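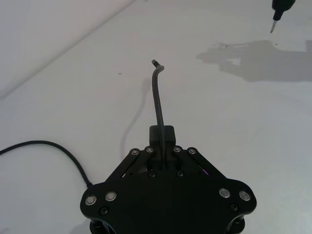
Four weeks with the Plotard teaching kit now, so a quick write-up while I've got a lunch break. It's the one with two small leader arms you hold and two follower arms that copy you, sold for recording demos of bench work. The grippers are the best bit: thick black plate, parallel linkage, screws you can get at from the top without taking the whole thing to bits. Shadows are a pain though. One arm throws a great blocky grey shape over a white table under overhead lights, and our first batch of demos had it wandering all over the place. Also watch the cable. Ours lies across the table and goes under the gripper plate, and if you don't leave slack it tugs when you reach far left.

Paid 2,113 for the full set with the wrist cameras. Not cheap. Cheaper than the Karpenko, which we had on loan before and which was lovely but needed its own trolley.

Setup. The box says 90 minutes. Took me most of Thursday, mainly the calibration, which makes you hold each joint at its end stop and press a key. Fine on your own for the first arm, horrible for the second. Get someone to help. Manual has the left and right pictures swapped on the shoulder step (page for the wrist is ok).

Driving it. Lovely once you're used to it. The leader arms are light and the follower keeps up, lag is there but I stopped noticing by the second day. Big moves, easy. Picking up thin things -- short leads, bent wire, anything that rolls -- much harder, there's no feel in the handles at all so you squeeze by eye and hope. I crushed a connector. Then another one. The trigger needs a softer spring or a setting for it, can't find one.

Teaching by hand. You can also put the followers into free mode and push them about directly. Good for slow careful stuff where you want the tip in one exact spot. Bad for anything with two arms, since you need both hands on one of them to keep it smooth, and your sleeves get in the recordings. I do nearly everything by remote now and save free mode for setting the start positon.

Recording software is called Clinby and it's all right. Foot pedal to start and stop, which I love. Bin a bad take with a double tap, which I love less, having binned a good one. Roughly 2 seconds to save each take, then straight on to the next. Playback is the handy part: it drives the arms through your take again and you see straight away how sloppy you were. Mine hesitate before every grasp. The trained version hesitates in the same places, so that's my own fault.

Wrist camera view is wide and a bit soft at the edges, and the gripper fills a fair chunk of it. You get used to it. I'd of liked a tilt adjustment, even a crude one.

Niggles:
Pedal lead too short.
Table clamps mark soft tops, put card under them.
Motors get warm after a long session, it nags you to rest them.
Spare gripper pads are only from Oltow and they were out of stock when I looked.

Support answered in a day, polite, sent a new pedal without a fuss.

Would I buy it again? Yes, for pick and place and simple two-handed jobs. For fine wiring I'd want some sort of force feedback and I'd wait to see if the next one has it. Four stars. Would be 4 and a half if the trigger was sorted.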